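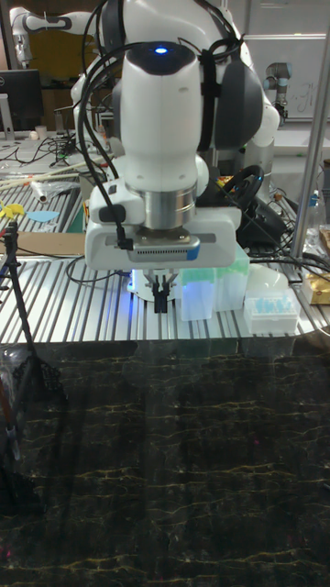

Thanakorn Chuensuk, research associate

Figure 3. White robotic arm and gripper over a slotted aluminum table.

Home Papers Data People Contact

4.2 Agreement between signal readings

Wireless survey programs report signal strength as a single number in dBm, and users tend to treat that number as a fact about the room. We wanted to know how far two programs differ when they run on the same laptop, at the same spot, with the same adapter. The two programs were Lestik, which reads scan results from the operating system, and Jodley, which asks the driver directly and keeps its own short history.

Readings were taken on one floor of the Dilwood building in July. At each of 30 marked points the laptop was set on a stand and left alone for a minute before logging started. Both programs then logged the same access point, first on channel 11 in the 2.4 GHz band and then on an 80 MHz wide channel in the 5 GHz band. Each point gave over 200 readings per program and band. Hauwa Ibrahim carried out the logging and checked the clock on the laptop before every session, because the two log files had to be lined up by time afterward.

In the 2.4 GHz band the two programs mostly agreed. The median difference was small at nearly every point, and where it was larger the sign was the same: Jodley read lower. The gap showed up mainly near the stairwell, where the signal changed quickly. Jodley averages its last few samples and so lags behind a sudden rise. Turning averaging off removed most of the gap, at the cost of a much rougher trace.

The 5 GHz results were less tidy. Lestik often repeated the same value for several seconds and then jumped. We put this down to cached scan results. The operating system does not rescan every time a program asks, and Lestik does not mark old values as old. A user walking through a building would see a reading that belongs to a spot already passed. The Sitthichai patch, which adds the age of each scan to the log, let us drop the stale rows. After that the two programs came closer together, though not as close as in the lower band.

We did not test other adapters. Drivers differ in how they turn raw values into dBm, and the offsets found here should not be applied to other hardware. The effect of averaging on roaming decisions is taken up in Section 4.3.

Last updated 12th May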